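Aisyah Liem has looked after the two-arm cell at Jillau for 19 months, and she says most of her work on it is done before either arm moves.

"I start at the base," she said. "Cable first, then the mounting ring, then the column. If the connector has worked loose, I want to find it with my hand and not from a fault code in the middle of a run."

The cable check takes a minute. The calibration card takes longer. It goes on the table in front of the base, and the cell's software, a package called Tesik, uses the four markers to work out where the table is.
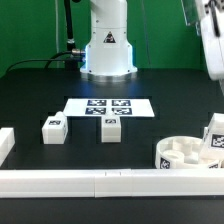
The calibration card on the slotted table, in front of the arm base.

Liem wipes the card with a dry cloth and replaces it when a corner lifts. A bad card can put the arms off by up to 2 millimeters, she said, and that is enough to miss a part.

The blocks and the bowl have tags of their own, and those get the same cloth. "People clean the big card and forget the small tags," she said. "Then they call me."

After that she runs one arm slowly through a pick at the bowl and watches the fingers. 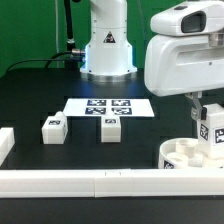 "I look at how the finger meets the block," Liem said. "If it comes in at a different angle than it did last week, I stop there and redo the hand calibration."

Her log is up to entry 3553. She shares it with Valquíria Araújo, who covers the late shift and rebuilt one of the wrists in June. The rebuild took two evenings - most of that went on waiting for a seal from Beddoe.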